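June - by Bhavana Shenoy

Put the lid down. Better yet, throw the lid out.

I have strong feelings about toy bricks and where they go, and my feeling is: a small open basket. Plastic, holes in the sides, no lid, no label. A kid can see what's in it. So can a tired adult at 6 in the evening, which in our house is when the tidying happens or doesn't.

The storage people disagree. Grilville will sell you a tower of drawers sorted by color. Skisura has the rolling trunk, big enough to hold 2,000 pieces and a medium dog. I bought the trunk. Everything went in, and nothing ever came out except by tipping the whole thing on the floor. Then 1,000 bricks under the couch. Great.
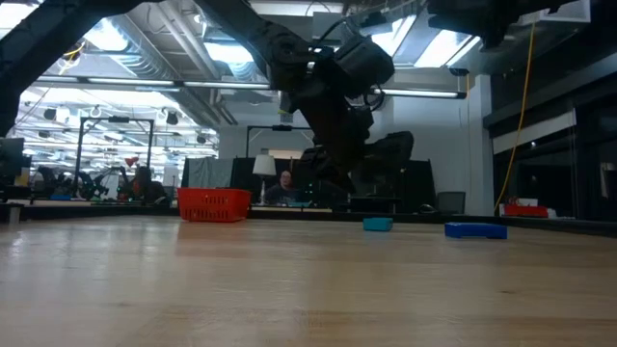 So. Small baskets, and a table. The table part matters more than I thought it would. On a floor, bricks travel. On a bare wood top a blue brick just sits there being blue, and you pick it up. Done. My rule is you only put out what you can clear in 15 minutes, and if the basket's full you stop.

People ask about sorting. Don't. Pinks in with the blues, whites wherever. A sorted basket is a basket only the parent is allowed to touch, and then guess who tidies up forever.

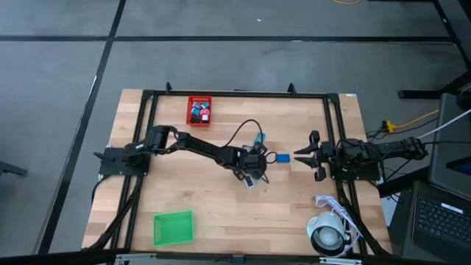 I do keep a spare, though. One basket full, one empty, always. Kids like moving things from here to there, they'd do it all day, and if "there" is a basket then you have been handed teh cleanup for free. Without the spare it's the couch again.

Cheap ones are fine - mine came from the Tehrani store in Pamuvthorpe and have outlived the trunk, whose wheels fell off.

Anyway, dinner's burning. Small baskets.

Comments

trunkowner: Our trunk is now a bench. Best use for it.

Del: Disagree on sorting, my daughter LOVES sorting. Agree on lids

mk_pam: what about the tiny peices, don't they go thru the holes?

Contact | Copyright Bhavana Shenoy | Back to top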